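Prelance hand-demonstration work: progress report to the Grivesari fund
Prepared by Mwangi Kimaro, Ledton site

Equipment
The hand-held grippers are in regular use. Finger pads wear faster than we budgeted for, and one left pad is now torn and frayed. We ask to move a small sum from travel to spare parts.
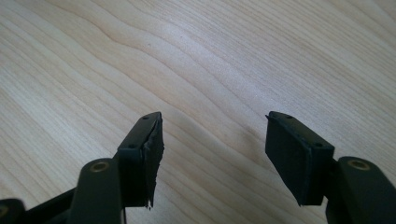
Demonstrations
We have 648 usable demonstrations against the target for this period. Each one is done by a person holding 2 grippers, one in each hand. The lid and bin task took the most practice – new operators need 20 trial runs before we keep their data.

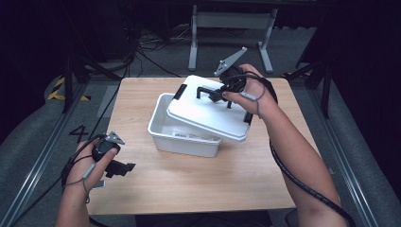

Meinir Gittins asked that we log the discarded runs as well, so the fund can see the true cost per demonstration. We will do this from August.

Views from the grippers
Each gripper carries its own camera. The fingers stay in view at all times, and the training software at Nyaga uses them as a fixed reference.
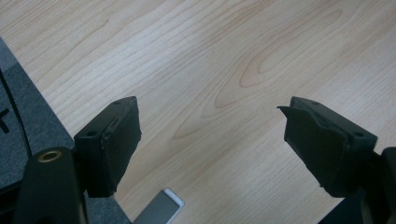 Gripper camera, fingers apart over the tabletop.

Pad checks are now part of the daily setup. Loose covering at a fingertip is noted in the log, and the pad is replaced at the end of the shift.

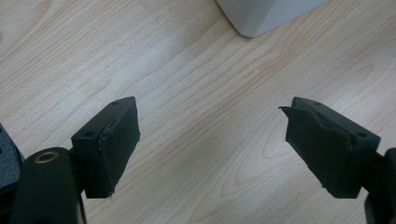
Will the remaining budget cover the robot trials?
The trials need 30 hours of robot time, already paid for. Only the spare pads are outside the current plan.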